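Start | Projekte | Berichte | Förderung | Kontakt

Projekt Gokis: Zwischenbericht an die Programmleitung Odum
Arbeitspaket »Küchenaufgaben vormachen«, Stand Oktober

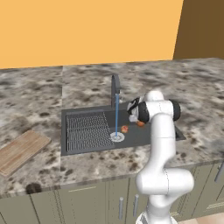

Seit dem letzten Bericht sind wir ein gutes Stück weitergekommen, und zwar an der Stelle, an der wir im Frühjahr noch festhingen: beim Vormachen selbst. Die Simulation lief schon länger stabil, aber das Fernsteuern des Arms war mühsam, und das sah man den Aufzeichnungen an. Viele Bewegungen stockten kurz vor dem Greifen, manche Demonstrationen brachen wir ab, ohne sie zu speichern. Inzwischen macht die Arbeit am Steuergerät richtig Freude!

Umgestellt haben wir vor allem die Kopplung zwischen Hand und Greifer. Vorher wurde jede Handbewegung eins zu eins übertragen, jetzt lässt sich der Maßstab beim Annähern verkleinern, und im letzten Stück über dem Becken arbeitet man mit ruhiger Hand fast wie mit einer Pinzette. Die Idee kam aus dem Austausch mit der Gruppe Lallum, die für ihre Montageaufgaben etwas Ähnliches nutzt. Der Umbau hat zwei Wochen gekostet und war jede Stunde wert.

Stand der Aufzeichnungen

Die Spülenaufgabe ist die erste, die wir vollständig durchgezogen haben. Der Arm soll runde, obstähnliche Gegenstände im Becken greifen und auf der Arbeitsplatte ablegen. Aufgenommen sind 40 verwertbare Demonstrationen, dazu 16 mit absichtlich ungünstiger Ausgangslage, bei denen der Greifer neu ansetzen muss. Gerade diese Korrekturen sind Gold wert: In den älteren Daten kam kaum eine vor, und das trainierte Modell wusste nach einem verfehlten Griff nicht weiter.

Wir haben außerdem die Startpositionen breiter gestreut. Die Gegenstände liegen mal nah am Abfluss, mal weiter rechts, und die Blickrichtung der Kamera wechselt zwischen den Durchgängen. Für die Oberflächen von Arbeitsplatte, Wand und Schränken gibt es jetzt 20 Varianten.

Was noch hakt

Der Wasserstrahl ist im Modell bislang nur Darstellung, er übt keine Kraft auf die Gegenstände aus. Für das Greifen reicht das, für eine spätere Abwaschaufgabe nicht. Unbefriedigend ist auch die Rückmeldung beim Kontakt: Wer steuert, sieht die Berührung, spürt sie aber nicht und drückt deshalb gern zu fest. Wir probieren gerade einen Signalton aus, dessen Höhe mit der Greifkraft steigt. Erste Eindrücke sind gut, in langen Sitzungen nervt er allerdings.

Ein Rechnerausfall an einem Sonntag hat uns 3 Sitzungen gekostet. Sie sind nachgeholt, die Sicherung läuft seither nach jeder Demonstration.

Nächste Schritte

Als Nächstes kommt das Öffnen der Unterschränke dran, mit denselben Bedienregeln und derselben Benennung der Dateien. Die Auswertung der Spülenaufgabe übernimmt wie vereinbart das Büro Prokopenko. Die Rohdaten sind übergeben, das Datenblatt folgt, sobald die Felder für Abbruchgründe einheitlich ausgefüllt sind. Mittel sind planmäßig abgerufen. Für die Kraftrückmeldung würden wir gern einen kleinen Betrag aus dem Posten Reisen in den Posten Geräte verschieben und bitten dazu um eine kurze Rückmeldung.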